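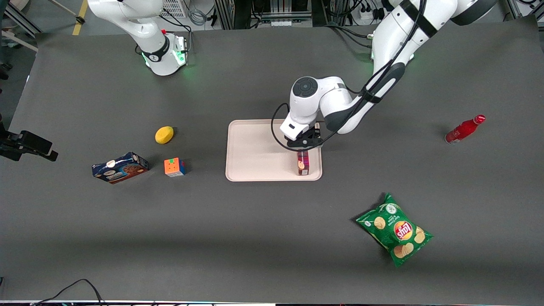 Gallery: Teaching by Hand at the Walbridge Workshop

Posted January 15, 2020

Walbridge has been running pick-and-place jobs of one kind or another since 2005. Most of that time the arms were programmed point by point from a pendant. For the past year we have been showing them the work instead, either by holding the arm and moving it or by driving it from a second station across the room. This page covers the tray-loading task, which is the one visitors ask about most.

The task is simple to say. Groceries and small household things start out on the table, and they end up in the tray. A person does it through the robot many times over, the joint positions and camera views are recorded, and the recordings are used to train the controller. Teaching sessions at Walbridge run in blocks of 10 demonstrations, with a break for the operator after each block.

The table

Two white arms share one dark gray tabletop with a beige tray between them. In this task the reaching is split by side, and an arm that has nothing to do is parked clear of the objects. Operators learn early to park it high. A parked arm left low gets into the camera view and makes a mess of the recordings.

The objects

A lemon, a small Rubik's cube, a flat box of cookies, a red plastic bottle, a bag of Lay's chips and a narrow snack box. The mix is deliberate. Boxes are easy to hold and hard to set down straight. The lemon rolls. The chip bag changes shape every time it is picked up, so no two demonstrations with it are alike, and it takes up more training time than everything else put together.

Setting a box upright

The snack box stands in the right half of the tray with the two-finger gripper still on it. We teach this as a placement of its own. The operator lowers until the base meets the tray, waits, then opens the fingers and goes straight up. New operators like to open and move away in one motion, and a tall box will usually tip when they do. Those runs are marked and kept in a separate folder.

Leading by hand

For the first few runs of any new object we put the arm in free-drive and lead it by the wrist. It is slow, and your shoulder knows about it by lunch, but you feel right away where the arm wants to go and where it runs out of reach. The paths are rough. We use them to find good approach angles and do not train on them.

Remote control

The rest is done from the remote station, which Sundqvist built for us last March. It has 2 small handles, one for each arm, and a foot switch that has to be held down for anything to move. There is a short delay between hand and arm. Most people stop noticing it after a day or so.

The station runs on Wornetti's recording software, which starts a new file each time the foot switch goes down. That was a nuisance at first - people shift their feet - and we ended up with a lot of files two seconds long. A setting now joins them if the gap is short enough.

Cables

The black cables run down along the arm to the gripper, with a loop left at the wrist. The loop matters. Too tight and the wrist cannot turn all the way over, too loose and it catches on the rim of the tray. We check it at the start of each block and again after any demonstration with a large wrist turn.

Moving things around

Between demonstrations the objects are put back in different spots and at different angles. If the cookie box always lies the same way, the controller learns the spot and not the box. We have a printed sheet of layouts, and the operator works down the list. The tray gets moved a little as well.

Where it stands

We have about 2000 usable demonstrations of the tray task. The boxes and the cube are in good shape. The bottle is fine when it lies on its side and poor when it is standing. The chip bag still needs work, and the next set of sessions will be mostly bags.

The same layouts are going to Ustar, where they will be repeated on a single-arm setup. Results from both will go on the projects page when they are ready. Group visits can be booked through the front office.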